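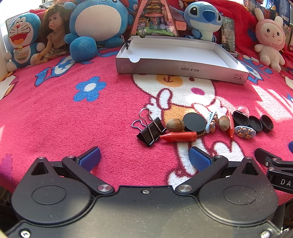 March, ten past six in the morning

Awake since four. The choir concert is in nine days and I have been dreaming in Latin, a language I don't speak and can barely mumble.

I should set down how I got into this. Last fall I told Tharushi I wanted a hobby that didn't involve buying equipment. I had the bread year in mind, and the kayak. She said the Okdale Community Chorus took anybody. I chose to hear that as a welcome when it was plainly a description.

They put me in the tenors. I am not a tenor. I'm a baritone who was standing on the wrong side of the room when Elibariki Obura clapped his hands and said "stay where you are." There were 5 tenors before me and they looked so glad of a sixth that I didn't have the heart. So for half a year I have been reaching for notes the way I reach for the top shelf, on my toes, with one eye shut, hoping something soft comes down.

Last night was the first rehearsal in the actual church. Everything we had learned in the school cafeteria sounded different. The cafeteria forgives you. The church keeps every note you sing for a good three seconds and then hands it back so you can think about it. Elibariki stopped us 47 bars in (he announced the number, he always does) and asked the tenors whether we were all using the same edition. We were. He nodded for a long time.

Then the business of the vowels. Apparently we've been singing "dona" like people from here, and he wants it like people from somewhere else. We sang the one word for twenty minutes. By the end it had stopped being a word and was just a thing my face was doing. The woman in front of me, alto, nice coat, turned around and looked at my shoes, then at me, then faced front again. I've been turning that over since four a.m. They're ordinary shoes.

Drove home the long way through Altitdale so I could practice with the windows up. Got the high entrance right twice at the light by the tire place. A man in the next lane gave me a thumbs up or was pointing at my gas cap. The gas cap was open. I still had the high entrance, though.

Money. We're meant to sell tickets, 150 between us, and I have sold four, one of those to myself before I understood that I'd be on stage. My brother says he'll come if there's parking. My sister asked how long it runs and I said an hour ten, and she said "with or without the intermission," in the voice she uses on contractors. Mrs. Abeysekara across the street bought two without asking what it was for, and now I'm worried she thinks it's a raffle.

Also I have to find black pants. I own black pants. They're from my uncle's funeral and they have shrunk in the closet, as pants will. Tried them at five this morning with the lights off, as if that would help. I can stand in them. I can breathe in them. I can't do both through the long phrase on page eleven, so it's either new pants or marking in a sneaky breath with everyone else's pencil pointing the other way. Elibariki hears sneaky breaths. He once heard someone turn a page early from the parking lot.

Tharushi called last night to ask if I was enjoying it. She dropped out in November, by the way, "for her knees." I said yes before I could come up with anything clever. There's a place near the end where the basses drop out and the rest of us just hang there on a chord, very quiet, and last night for maybe two seconds we were all in tune, me included, and the hair went up on my arms. Then somebody's phone went. Mine, it was mine. The pharmacy.

To do today: pants. Throat lozenges, not the cherry ones. Call brother about parking. Ask Mrs. A. what she thinks she bought. Learn page eleven. Close the gas cap, which I believe I left open again.

Coffee's done. I'm going to try the "dona" thing in the shower and see if the dog leaves.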